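Organizing a Small Workspace
Unit 2: Pens, markers and the working surface
Handout for the August session, Paston Learning Center
Instructor: Kojo Ametepe

Read this before the practical. Bring whatever markers you have at home, including the dead ones.

Where we left off

Unit 1 dealt with drawers and shelves. The main point was that storage is for things you are not using. This unit is about the things you are using, which mostly sit on the table and mostly get in the way. We use markers for the practice work. They are cheap, they roll, and everyone already has too many.

Terms used in this unit

Surface: the part of the table you work on. A mat counts as part of the surface.
Active set: the items out on the surface for the job you are doing now.
Reserve: items of the same kind kept within reach but off the surface.
Home: the place an item goes back to when the job is done.

Three ways markers sit on a table

Scattered. Markers are left where they were last put down. You can see the colors, but there is no clear patch big enough for a sheet of paper. On a slight slope they will also roll.

In a row. Markers lie side by side, all pointing the same way. A row is the easiest arrangement to check, and a missing color shows up as a gap. It takes up a strip of table. Leave enough space between barrels to get a finger on each one.

Bundled upright. Markers stand together on their ends. A bundle takes the least surface and can be moved in one hand if it is held by a band or a cup. Without one it falls over easily. Flat-ended caps stand better than rounded ones.

Caps

Push each cap on until it clicks. A cap that only looks closed will dry out the tip. With clear or frosted caps you can check the tip without opening the marker. Markers with a tip at both ends should be stored flat.

Baskets

Mesh and wire baskets are good for reserve items. You can see what is inside without taking it down, and dust falls through. Two cautions. Small loose parts can drop through wide wire, so use a finer mesh for caps and clips. A basket hung from a rail should be level, or everything slides to one end.

A wide wire basket is better for flat things such as pads and boards. Fix it at the side of the surface. If it hangs over the middle, make sure it clears your hands when you reach to the back.

Mats

A printed mat hides marks and also hides small items. If you use a patterned mat, look it over from a low angle at the end of the job. Brush off crumbs and scraps before laying out the markers again.

Markers on a floral mat, with mesh storage at the back and side in the first three views and a closer view of the tabletop last:

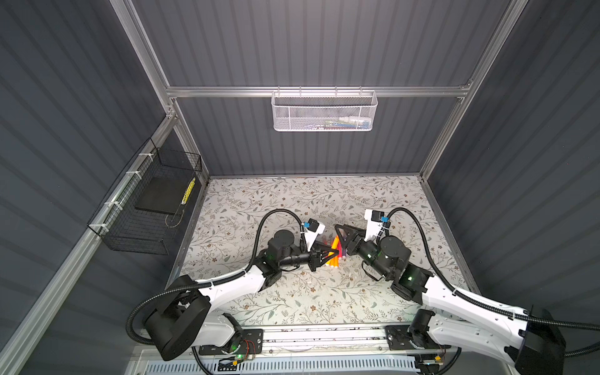
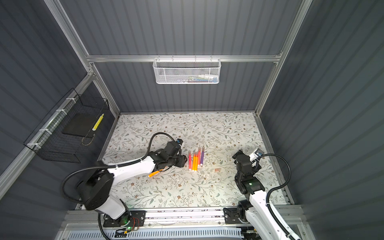
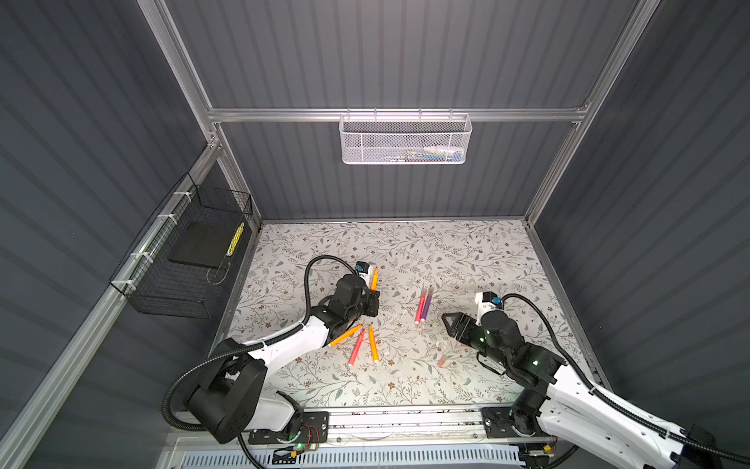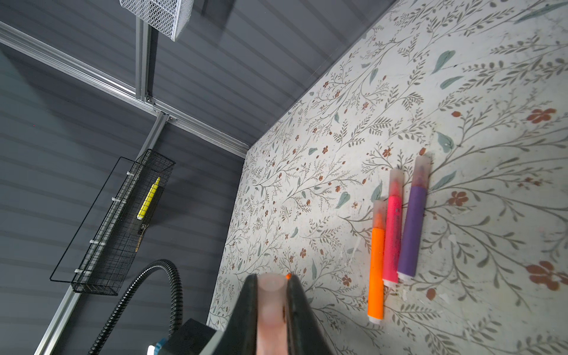 Practical

Work in pairs. Each pair gets 18 markers, a mat and one basket.

1. Tip the markers out and test each one on scrap paper. Dry ones go in the box by the door.
2. Choose an active set of six. Everything else is reserve and goes in the basket.
3. Lay the active set in a row at the back of the mat. Draw the sample grid on page 2 using every color.
4. Repeat with the markers bundled upright, then with them scattered.
5. Write down how long each round took and how many times you had to move a marker to make room.

Do not tidy between rounds until you have written down your times.

Some pairs in the last group skipped step 1 and spent half the session swapping out dry markers. Please do it first.

For your notebook

Draw your own table from above and mark the surface, the active set, the reserve and the home for each. If something has no home, write that next to it. We will go over the drawings at the start of Unit 3, which covers cables and chargers. Nigel Dobson will be teaching that one, and he would like everyone to bring one cable they cannot identify.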